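Clodwood standing desk topper, worth it?

lucian_l
Has anyone kept one of these past the first winter? The listing says the top "never yellows." I've heard that before.

ThaoO
Had mine 17 months. No yellowing, but it's in a north room with the blinds down. I wouldn't call that a test.

dorian.renaud
Mine is fine in full sun. People worry too much.
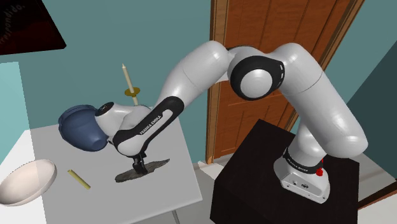
White tops show every coffee ring anyway, so you wipe it down and move on. I paid extra for the Divberg finish and would again.

lucian_l
Fine after how long?

dorian.renaud
Since November.

RuxG
So five months, mostly cloudy. Come back in August. Their warranty page skips discoloration, I read it twice.

ThaoO
It's in there, under "surface wear." They'll cover 2 claims.

RuxG
Surface wear is scratches. Ask them in writing and see what you get.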